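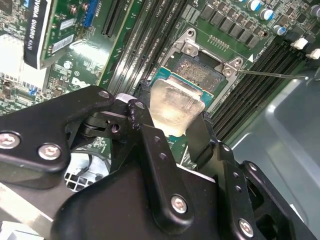 About Greline

Greline writes software for robot arms that take computers apart and put them back together. We started with one arm, one bench and a pile of office desktops that a local school district was getting rid of. The arms come from other companies. What we make is the part that looks, decides and moves.

What we work on

Most of our time goes into three programs.

Nokden is the perception side. It reads the camera at the wrist and the camera beside the bench, and works out where the case sits, which way the board is turned, and whether the socket bracket is open or closed. Shiny metal gives it trouble. Clear plastic gives it more.

Grekik is the planner. You give it a job, such as taking out a processor or swapping a memory module, and it builds a list of moves the arm can make without touching the walls of the case. If Nokden reports that something has shifted, Grekik throws away the rest of the list and starts again from where the arm is.

The third program has never had a proper name. In the code it is called "hands." It controls how fast the fingers close and when they should stop, and it runs 100 times a second.

How we test

Every change to the planner is run in simulation first, then on real machines. We use full-size towers laid on their sides with the panel off, and we leave the cables in.

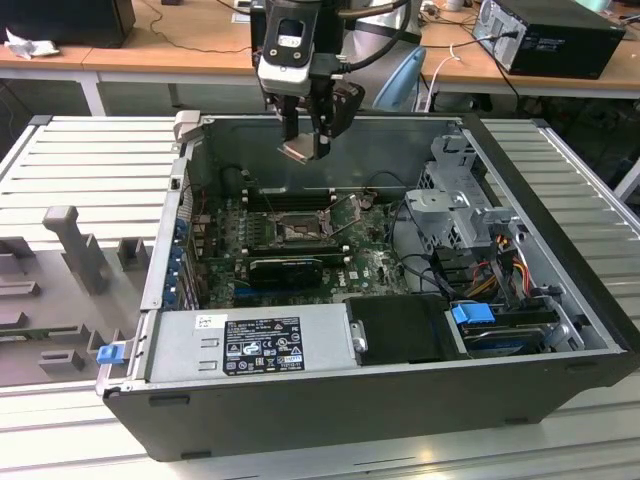 A clean test case makes the software look better than it is, so a release has to pass on our older hardware before it goes to anyone. The current test list has 97 jobs on it. A full run takes almost 11 hours, and we usually start it in the evening. Failed jobs are saved with the camera video and the plan side by side, and somebody goes through them the next morning.

Who we are

Hina Bajwa founded the company and still reviews most of the planning code. Before this she wrote scheduling software for warehouses.

Fahad Naqvi leads perception. Orhun Tatlı looks after motion control and the safety limits.

Tania Herath runs the test bench and writes the job list. She also answers the support mail, so if you report a bug you will probably hear from her.

Gervásio Damasceno builds the tools the rest of us use – the log viewer, the plan editor and the calibration scripts. 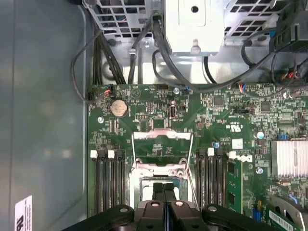

Gripper fingers near an open processor socket.

Working with us

We license our software to repair shops, recyclers and research labs. Small teams can ask for a trial, which includes the plan editor and 44 ready-made jobs. Applications for the next trial group close on 30th November, and setup begins in February. Please tell us which arm and gripper you have, and what cameras are on it.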